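Household Money Tips - Whitcombe Savings Office, Member Services

Members often ask how the well-off keep track of what they own. The methods are ordinary and suit a kitchen table as readily as a bank office.

## Work out your net worth once a year

1. List what you own: savings, pension, vehicle, home. Use the price a buyer would pay today.
2. List what you owe, including store cards and family loans.
3. Subtract the second total from the first. Record the result in December and keep the sheet for 5 years.

## Keep a small reserve

A first reserve of $300 covers many minor repairs. Hold it in a separate account - the Plollar passbook has no monthly fee - and replace any amount withdrawn within 2 months.

## Set up a place for paperwork

Choose one table and clear it before you begin. Sort papers into "pay," "file" and "shred." Members in Rutport may bring papers for shredding to the front desk after 9 a.m.
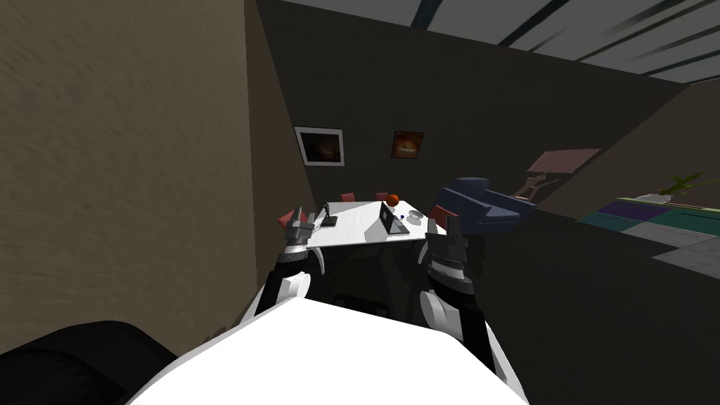
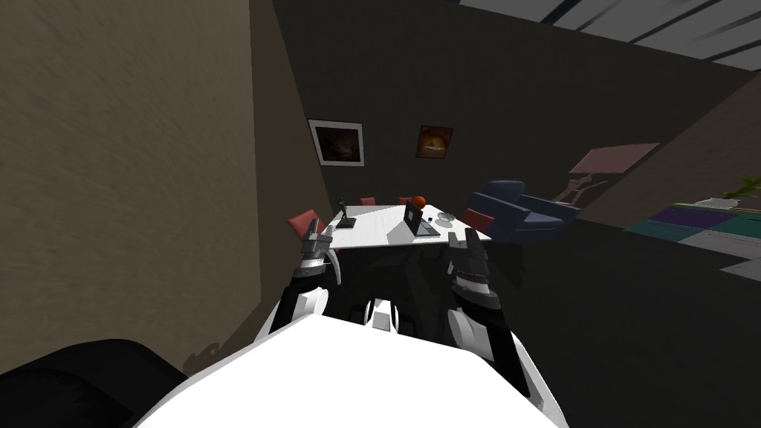
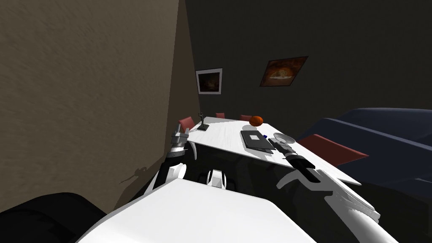

## Review shared accounts

Both holders should read each statement and initial it. Report errors to the branch in writing.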